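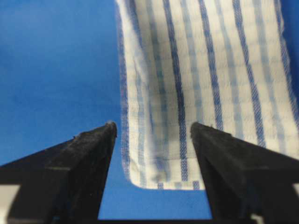 Paper towels are the one thing in my kitchen I have tried to give up four times, and the fourth time took. The first three times I did what the articles tell you to do, which is buy a bundle of pretty cloths, put them in a drawer, and feel good for a week. Then something spilled and I reached for the roll. What finally worked was plain woven cotton, the old kind, off-white with a light blue check and a few dark blue stripes running down it, the sort of towel your grandmother had and you thought was boring. I now think boring is the whole case for them.

My argument is a small one. We have been sold two bad answers to the question of how to wipe a counter. One is the disposable roll, which costs too much over a year and is always running out. The other is the specialty cloth, which is sold as a cure for the roll. I have owned both kinds in quantity. A pack of Katuvis cloths cost me 30 dollars for six and came with a card telling me how to wash them. No softener, low heat, separate from anything with lint. I followed the card for a month, then forgot once, and after that they pushed water from one end of the counter to the other.

A cotton towel asks for nothing like that. It goes in with the sheets. It can be boiled if you are the boiling type. A new one is stiff and doesn't absorb much, and people give up on it at that stage, which is a mistake. Wash it a few times and it gets better. I have some from a Lundgren closeout that are 14 years old, thin in the middle, and still the first ones I pick up for drying glasses.

The usual objection is hygiene, and I take it seriously. A damp towel left in a heap by the sink is not a clean thing. But the answer is to own more towels and change them sooner. I keep 50, counting the ones that have been demoted to floors and the dog. That sounds like a lot until you see the stack, which takes up less of the closet than a bulk pack of paper rolls did. Anything that touches raw chicken still gets a paper towel in my house. I buy 6 rolls a year for that and for bacon, and I don't feel bad about it.

The second objection is laundry, and there I have less to say. It is more laundry. In our place it comes to part of a load, since towels fill in around whatever else is going in. If you pay by the machine at a laundromat, your math will differ from mine, and I wouldn't lecture anyone over it.

What I would push back on is the idea that household goods need improving every few years. The flat cotton towel dries dishes, covers rising dough, holds a hot lid and wraps a loaf of bread for the neighbors. A stripe hides a tea stain well enough. I don't know what a newer version would add – other than a card with instructions.

So buy a dozen of the dull ones, wash them twice before you judge them, and put the paper roll somewhere you have to walk to. Mine is on the top shelf in the garage, next to the paint.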